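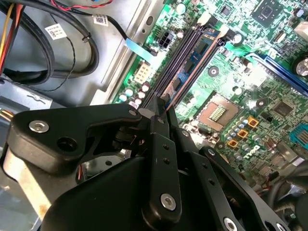 Blue memory module at the slot on a green motherboard

Skillville Community Board > Local News > Library reopening, what's open and what isn't

nimeck_road
Library on Gusach Street opens again Thu 4 September after the roof work. Main floor and kids' section only. Upstairs stays closed until January. Hours are shorter than before, doors shut at 6.

kmelendez
Is there a limit on how many can be inside?

nimeck_road
50 at a time. The sign on the door says so.

Montri C
I don't see why they're opening half a building. The study rooms are upstairs and that's what most of us used. Should have waited and done it properly.

vasilakis_m
Disagree. My kids have been without story time since spring. Half is fine with me — they can finish the rest while we use it.

Montri C
Story time isn't back either. Read the notice. It says "programs to be announced."

vasilakis_m
Missed that. Still want the books.

chanida.r
Do we owe fines on stuff we had out when it closed? I have 2 cookbooks and a DVD.

kmelendez
I called. No fines if you bring them back in the first 30 days. Use the drop box on the Limsakul Avenue side, the front one is still taped up.

Jintana N
Parking lot is only partly open too. I'd walk if you can.

Montri C
So half a library and half a parking lot.

nimeck_road
The council meeting is the place for that. Does anyone know if the copier is working?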